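Hotel block says full but hotel's own site has rooms — which one do I book?
Travel & Lodging > Conferences and group stays

Roscoe Alcantara

Hi all, hoping somebody who has done this more than I have can set me straight before I spend money I can't get back.

I'm going to a four-day meeting in June, my first one as a presenter (poster, nothing fancy, but still!). The main hotel is the Pinel, and the sessions are all in the Pinel's meeting rooms. The group block there filled up before my poster was even accepted. The organizers then set up a second block at the Hasel, which is on the same street but a fifteen minute walk with a hill in it. The Hasel block is $212 a night with the group code and you can cancel up to three days ahead.

So I was all set to take the Hasel. Then last night I looked at the Pinel's regular website just to torture myself and it has rooms for my exact dates. Not the group rate, it's $309 a night, and the cheapest version is prepaid with no refund. There's a flexible one too but it costs more and I closed the tab before I wrote it down.

What I can't figure out is how the block can be sold out if the hotel isn't. Is the website rate a real room or do they bump you later? I've heard of people getting "walked" to another property and I don't want to be standing in a lobby at 11 pm with a poster tube.
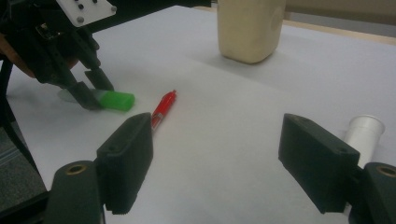 The other thing is that my department pays me back up to a limit of $1000 for lodging for the whole trip, and I'm staying four nights. At the Hasel I'd be at $848 before tax, which I think squeaks in. At the Pinel I'd be way over and paying the difference myself. I don't totally mind paying something to be in the building, because I have bad knees and I like to be able to go lie down between sessions, but I'd like to know I'm not being silly.

Also the registration page says attendees are "strongly encouraged" to book inside the block. Is that a rule? Does anybody check? I'd feel bad if I got the meeting in trouble somehow.

One more wrinkle, sorry. A guy from my old lab said he might share, but he's been saying "might" since the winter and I'm not counting on it.

Thanks in advance, I know this is long.

hillcountry_meg

I booked rooms for a mid-size association for nine years so let me take a run at this.

A block is just a chunk of rooms the hotel sets aside for the group at an agreed price. It is hardly ever the whole building. The hotel keeps the rest to sell to everybody else at whatever it can get, and it sounds like that's what you found on the website. So yes, it's a real room, and you're no more likely to get walked from it than anyone else in the house. Walking does happen when a hotel oversells. It tends to hit late arrivals on one-night stays, so if you're getting in at 11 pm, call the front desk that afternoon and have them note your arrival time. I do that everywhere I go and it's never hurt.

About the "strongly encouraged" wording — that's there for a good reason but it isn't a rule unless the registration terms say so. The organizers usually sign a contract promising a certain number of room nights, and if they come up short they can owe the hotel money. Your block at the Pinel is already full, so they're probably fine on that one. The Hasel block is newer and may have its own minimum, so if you're on the fence you'd be doing them a small favor by staying there. Nobody is going to chase you down either way.

What I would do in your shoes:

Book the Hasel now with the code. You can cancel it, so it costs you nothing to hold. Just check whether they charge the first night as a deposit.

Then email whoever handles housing for the meeting and ask to go on the waitlist for the Pinel block. People drop out all the time, especially right around the cutoff date when the group rooms go back to the hotel. I'd see a little flood of cancellations the week before that date every single year. If you get one, take it and let the Hasel go.

Do not buy the nonrefundable rate. Flights get changed, people get sick, and your department may not pay you back for a room you didn't sleep in (ask, but most won't).

And do look at the tax. Some cities pile on enough that $848 gets a lot closer to your limit than you'd think. Ask the Hasel for the full total in an email so you've got it in writing.

On the knees, tell the Hasel when you book that you want a room near the elevator, and ask if they run a shuttle. Overflow hotels often do for a big meeting and it doesn't always make it onto the website.

stricklandfan2038

just get the airbnb. me and two friends did the Strickland meeting that way and it was like half what the hotel wanted. kitchen and everything

hillcountry_meg

That can work great with three people, but Roscoe's on his own unless the maybe roommate comes through. Plus check that the department pays for rentals. Mine didn't, and one of our speakers found out afterward.

Herar

I had nearly this exact situation two years back and went with the overflow place. The walk was okay in the mornings and annoying by the last day. I carried a folding stool in my bag, no shame. What I'd add is that you can usually leave your stuff at the main hotel's bell desk during the day if you say you're with the meeting, so you aren't hauling a laptop and a poster tube up the hill twice. I gave them a few bucks and they were very nice about it.

Also if you do share later on, get the second name added to the reservation before you arrive. My roommate got in ahead of me and they wouldn't give him a key. He sat in the coffee shop for three hours and brought it up at every meal!

Roscoe Alcantara

This is so helpful, thank you. I booked the Hasel this morning (no deposit, I asked) and sent a note about the waitlist. They do have a shuttle, but only until 6 pm, so I'll be walking back from the evening things — at least that direction is downhill. Still waiting on the total with tax. I'll post it when they write back.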